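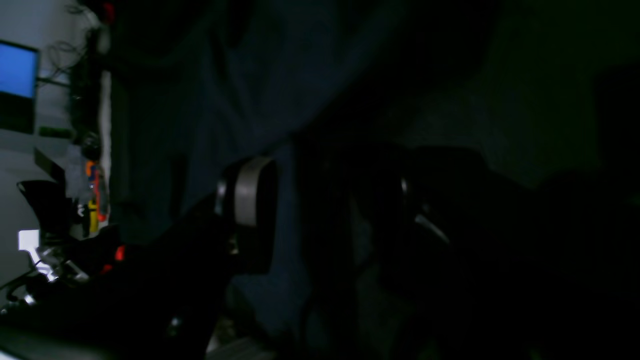 3.2 Lichtschutz und Textilien im Depot

Die Lichtschutzwirkung von Vorhängen wird in der Depotplanung meist pauschal angesetzt, ein Faktor pro Gewebe, fertig. Für die vier Häuser der Stichprobe (Dralcombe, Ploreck, Shokri, Rirnen) reicht das nicht. Gewebe hängt selten glatt. Wo der Stoff Falten wirft, liegen mehrere Lagen hintereinander, dazwischen einfache Lage, und die Werte schwanken entsprechend. Bei dunkelblauer Ware mit schräg laufenden Falten wie in Abb. 4 kommt hinzu, dass sich die Faltentiefe mit bloßem Auge kaum noch abschätzen lässt, der Stoff geht im Schatten fast ins Schwarze über. Sichtprüfung also nur bedingt brauchbar. Wir haben deshalb durchgehend gemessen und die Protokolle der Häuser nur zum Abgleich herangezogen.

Abb. 4: Dunkelblauer Stoff mit diagonalem Faltenwurf.

Insgesamt gingen 649 Einzelmessungen in die Auswertung ein, verteilt auf 17 Fensterachsen. Messhöhe einheitlich, Sonde auf der Raumseite, Bezugswert jeweils bei geöffnetem Vorhang. Bewölkte Tage wurden getrennt geführt. In Ploreck fehlen zwei Vormittage, dort war der Raum wegen Umlagerung gesperrt; die Lücke wurde nicht interpoliert. Rirnen hat als einziges Haus Nordfenster, die Werte sind daher nur eingeschrängt mit den übrigen vergleichbar und stehen in Tabelle 2 gesondert.

Ergebnis in Kürze: Der Unterschied zwischen den Häusern ist kleiner als der Unterschied innerhalb eines Hauses. Entscheidend sind die Ränder. Seitlich einfallendes Licht an der Laibung macht in Dralcombe und Shokri den größten Teil der Restbelastung aus, das Gewebe selbst spielt eine Nebenrolle. Auch ein zweilagiger Behang bringt wenig, solange er seitlich absteht. Für die Praxis heißt das: erst Führungsschienen, dann Stoffqualität. Die Reihenfolge in den Beschaffungslisten ist bislang umgekehrt.

Zur Alterung nur so viel. Die Behänge in Shokri hängen seit über 12 Jahren, Rückseite zum Fenster deutlich ausgeblichen, die Dichte des Gewebes aber praktisch unverändert. Ein Zusammenhang zwischen Farbverlust und Durchlässigkeit lies sich nicht nachweisen, was freilich an der kleinen Zahl der Proben liegen kann. Staub wirkt eher dämmend als störend, ist aus konservatorischer Sicht natürlich trotzdem unerwünscht. Reinigung vor der Messung fand nur in Dralcombe statt.

Offen bleibt die Frage der Wärme. Dunkle Stoffe erwärmen sich hinter der Scheibe stärker als helle, und bei geringem Abstand zum Regal kann das Mikroklima davon betroffen sein. Temperaturen wurden nicht systematisch erfasst, die Einzelwerte aus Ploreck (Mai, Südseite) sind als Hinweis zu lesen und nicht mehr. Näheres dazu in Abschnitt 4, dort auch die Abstände zwischen Behang und Regalfront.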